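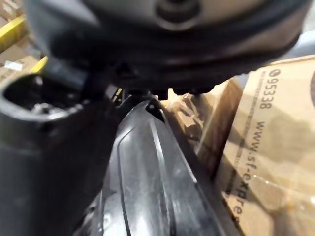 Un tubo de plástico negro con la boca hacia arriba.

Flivside vuelve a pedir bandas

Otra convocatoria «abierta» para grupos emergentes, y van 4 en lo que llevamos de temporada. Flivside, la promotora que el año pasado llenó de carteles medio Coststead, busca siete bandas sin contrato para una noche de domingo en la sala Vedov. Prometen visibilidad, que es lo que se promete cuando no hay caché.

He leído las bases enteras. La inscripción cuesta 40 euros por grupo y no se devuelve. El año pasado se apuntaron 121 bandas, según la propia promotora, así que cada cual puede echar la cuenta. De lo que cobran los elegidos no dicen una palabra, y del reparto de la taquilla, tampoco.

Tatiana Říha, bajista de Rusnák, tocó en la edición anterior: «Nos dieron veinte minutos y una prueba de sonido que duró lo que una canción. Público había, pero casi todo era de las otras bandas». Aun así, volvería.

Escribí a Flivside para preguntar quién elige y con qué criterio. Contestaron que «un equipo con mucho oído». Pedí nombres y sigo esperando.

El plazo termina en octubre. Quien se apunte, que pida las condiciones por escrito antes de pagar.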